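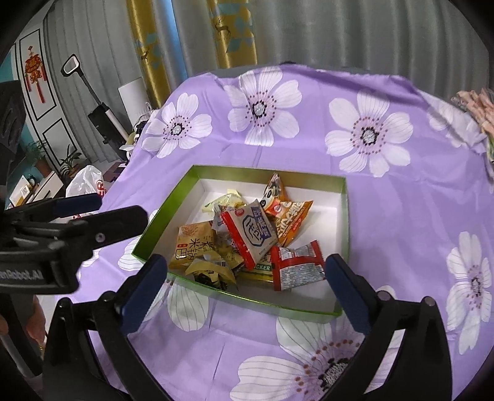 Le coffret vert, ouvert, avec une partie des sachets.

Je suis allé à la journée portes ouvertes de Turkeck avec un a priori, autant l'écrire tout de suite. Les coffrets à grignoter, j'en ai reçu assez pour savoir qu'on paie surtout le carton. Celui-ci est joli, d'un vert métallisé très brillant, blanc à l'intérieur, et on nous l'a répété pendant toute la visite.

L'entrepôt est à la sortie de Mikholm, derrière la zone commerciale. On entre par les bureaux, on signe un registre, on enfile un gilet trop grand. Le parcours est court : réception des cartons, rayonnages, postes de remplissage, expédition. Il y a 158 références en stock, d'après le panneau de l'entrée. Sur les rayonnages que nous avons longés, j'ai surtout revu les mêmes biscuits de riz en plusieurs parfums. J'ai demandé si chaque parfum comptait pour une référence. Oui, évidemment.

Le remplissage se fait à la main. Une consigne affichée donne le poids à atteindre, rien sur l'équilibre entre sucré et salé. On pèse, on tasse, on ferme. Je ne reproche à personne d'aller vite, mais qu'on ne vienne pas me parler ensuite de « sélection pensée comme un voyage ». Le dépliant de Halvorsen, qui distribue ces coffrets, emploie la formule 3 fois sur la même page.

La dégustation avait lieu dans une petite salle, sur des tables à nappes violettes à fleurs. C'est là que j'ai enfin pu regarder le contenu de près. Un sachet brun doré porte de gros caractères chinois et un dessin de céréales, un autre, beige, a une bande rouge sur le côté, un troisième est orange vif. Les emballages sont gais, je le reconnais. Mais le tas laisse voir le carton blanc sur la droite, et j'aurais aimé que le coffret soit un peu plus petit, ou un peu plus plein.

Autre reproche, la lecture. Au dos d'un sachet rouge et argent, le texte est minuscule. Je ne lis pas le chinois, et je ne suis sans doute pas le seul parmi les clients visés. Une feuille en français serait « à l'étude » pour mars. On m'avait dit la même chose chez Lundholm à propos de leurs thés, et j'attends encore.

Côté goût, c'est inégal. Un biscuit soufflé très correct, salé juste ce qu'il faut. Une gelée de fruit dont je n'ai retenu que le sucre. Des graines grillées que j'aurais volontiers achetées seules, au kilo, sans boîte – ce n'est pas possible, la vente au détail n'est pas prévue.

Le coffret est vendu 50 euros sur place, port en sus si on le fait livrer. Je suis reparti sans. Ma voisine de visite en a pris deux et semblait ravie, je le note par honnêteté.

Pour ceux que cela tente quand même : entrée gratuite, parking étroit, comptez une petite heure et prévoyez un pull, l'entrepôt n'est pas chauffé. La boutique est fermée entre midi et deux.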